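Subject: Re: [grippers] Plaltis fingers vs. the Jetcombe set, anyone?

On the list, in May, a member wrote:

> We're about to order fingers for a pair of hand-held grippers and
> can't decide between the Plaltis serrated ones and the smooth
> Jetcombe pads. The Jetcombe page says "universal grip," which I
> take to mean it grips the universe. Has anyone run both on the
> same tool? Mostly small rigid stuff here: cells, blocks, caps, the
> odd connector. Also, does the camera mount on the Plaltis tool
> stay put, or do you end up calibrating before every coffee?

Yes, both, on the same tools, for longer than I planned. Two hand-held grippers, one camera on each, parallel-ish linkage, a white table and a bin of small parts. I swapped fingers between sessions and kept everything else the same except my mood.

I logged 1,970 picks in all. The first 1,050 were on the serrated fingers and the rest on the smooth pads, so the pads got a slightly shorter run. By then I felt I knew how they were going to behave, and my forearm agreed.

Drops first. The serrated fingers dropped 29. The pads dropped 304. Before the Jetcombe fans write in, a big share of those 304 were cylinders, and a cylinder between two smooth flat pads is a bar of soap with ambitions. Take the cylinders out and the pads look respectable. They were also kinder to anything with a printed face. The teeth left little dents in every soft cap I gave them, and if your parts get sold afterward, somebody will mention it.

Now the things I wish I'd checked before starting.

1. Finger closure

Close the tool all the way and look at the seam. You want the two fingers meeting along their whole length. My first Plaltis pair met at the tips and gave up halfway down, so thin parts slid toward the palm and lived there. Loosening both finger screws, squeezing the tool shut and tightening them again while it was shut fixed it. The sheet in the box has you tighten them open. Ignore the sheet.

2. Play in the linkage

Hold the base, wiggle a fingertip sideways. Some wiggle is normal. If it's enough to see on the camera feed, look at the pivots before you blame the fingers. I spent an evening blaming the fingers. One bushing hadn't been pressed in fully, and the fix took less time than the email I had drafted to Plaltis, which I have kept because it was well written.

3. Camera view with the tool shut

Look at the feed with the fingers closed, and do it before you record anything. Closed fingers stand up right in the middle of the picture, and a part the same color as the fingers is going to vanish behind them at the moment you care most. I tried tilting the camera down, which showed me more linkage and less table. I tilted it back. Black fingers over a white table is about as easy as it gets, so don't take my word for how this does on a dark bench.
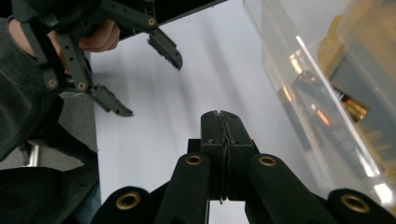

4. Clear bins

I love a clear plastic bin. The camera does not. You get hard white glare off the walls, and whatever is inside goes soft and blurry, so a pick from above is fine and a pick planned through the side is a guess. Moving the lamp helped some. Sandhu sells a matte film for this, and I can report that it cuts the glare and also cuts your view of what's in the bin. I have a mostly full roll if anyone wants it.

5. Mount and calibration

To answer the coffee question: the Plaltis mount stays put if you leave it alone. It moves when you set the tool down camera first, which I did more than once. I recheck at the start of a session and after anything that makes a noise.

As for the controller, I replayed a small batch on an arm running the Tonumholm box. It follows the recorded paths well enough but closes the gripper a hair late, and with the teeth you get away with that. With the pads you don't. There's a delay setting three menus down, labeled "comfort." Lower is better. I can't say whose comfort.

So for cells, blocks and connectors, buy the serrated set. Buy one pair of pads for the caps. Swapping takes four screws and some muttering, and the screws are the same on both sets, so order spares.

Happy to send the log to anybody who wants it. It's one spreadsheet, and column F is a mistake.

— the one with the sore forearm

Comments (4)

benchrat
What counted as a drop? If it slips but stays in the fingers, we call that a "save" here and feel good about it.

original poster
A drop is when it hits the table. Slips I let go. I'd still be there.

twojaws
Seconding the closed-tightening trick. Did all of ours that way and the gap near the palm went away.

lowbattery
I'll take the Sandhu film. I have a window I don't like.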